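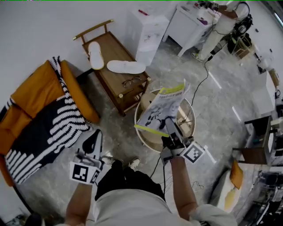
**To:** Open Day list
**Subject:** Re: Arrangements for the April demonstration at Osireo

Dear list members,

Thank you for the replies received so far. The message below raises several points about the April visit to the Osireo training rooms, and the answers are given here for the benefit of all who plan to attend.

> Our group from Jimham would like to know what visitors may expect to see. The notice mentions household tidying tasks, but it does not say whether guests may handle the equipment or only watch. We also ask whether the morning group may stay for the afternoon talk, and whether there is parking at the Trura entrance.

The demonstration covers the collection of task recordings with hand-held grippers. An operator works with one in each hand, at the kind of furniture found in an ordinary living room, and picks up everyday articles such as a magazine, slippers or a pair of eyeglasses. The square printed markers on the grippers should not be touched or covered at any time.

Guests may try the grippers themselves after the second session. Each turn is limited to 7 minutes, and closed shoes are required. Please step over the cables on the floor with care — those who prefer to watch may do so from beside the desk.

Each group is limited to 20 visitors. We hold 37 requests for the morning, and Jimham members who can move to the 2 p.m. group are asked to write to the list. The morning group is welcome to stay for the afternoon talk, which will be given in the Abeysekara Room. It will deal with how recordings are checked and sorted before they are used to train a robot arm.

Parking at the Trura entrance is reserved for deliveries. Visitors should use the north lot and sign in at the front desk, quoting reference 647.

Bags and coats may be left at the front desk. Photographs are permitted in the training rooms, but not during the talk.

Yours faithfully,

The Visits Office
Osireo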